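Collecting Stamps and Covers: An Evening Course
Handout 2: Hinges, Mounts and Album Pages

Instructor: Piret Hunt
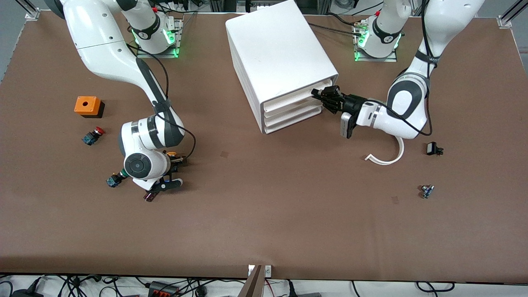
Last session ended with soaking and drying. We pick up with what to do once the stamps are flat and you want them on a page.

Used stamps

Common used stamps can go on hinges. A hinge is a small piece of gummed glassine, folded so that the short part sticks to the stamp and the long part to the page. Moisten only the tip of each part. Place the fold just under the top perforations. If a hinge goes on crooked, leave it alone until it is fully dry, then peel. Pulling at a damp hinge is the usual cause of thin spots.

Old hinge remnants on stamps you buy should stay put unless they lift easily. A stamp with a remnant is worth more than a stamp with a thin.

Mint stamps

Do not hinge a mint stamp that has never been hinged. Use a mount. Mounts come as cut sizes or as long strips you trim yourself. Measure the stamp with its perforations and add 2 mm each way. Strips are cheaper but you need a decent small guillotine, as scissors leave a slanted edge that shows on the page.

Choosing an album

Printed albums have a space for every issue. The Zuststead one-country album we will look at in class has 801 spaces, and most owners never fill the early pages. Blank pages cost less and let you arrange things your own way, but you have to do the lettering.

Stock books are fine for duplicates and for material waiting to be sorted. Stand them upright. Stacked flat, the weight can press stamps into the strips.

Covers

Keep whole envelopes whole. Do not cut the stamp off until you have looked at the postmark, the rate and any marks on the back. Teófilo Ticona has lent us part of his collection of mail from Skála, roughly 1390 items, all kept in clear sleeves with the notes on a separate slip. Please handle these by the edges and put each one back in its own sleeve.

For next time

Bring 8 used stamps from one country, a pair of tongs and one blank page. Pencil only for the lettering.
Read the chapter on watermarks in the course book. Dionysis Makris will bring a detector and trays.
Anyone who still needs hinges can get a packet from me at the break.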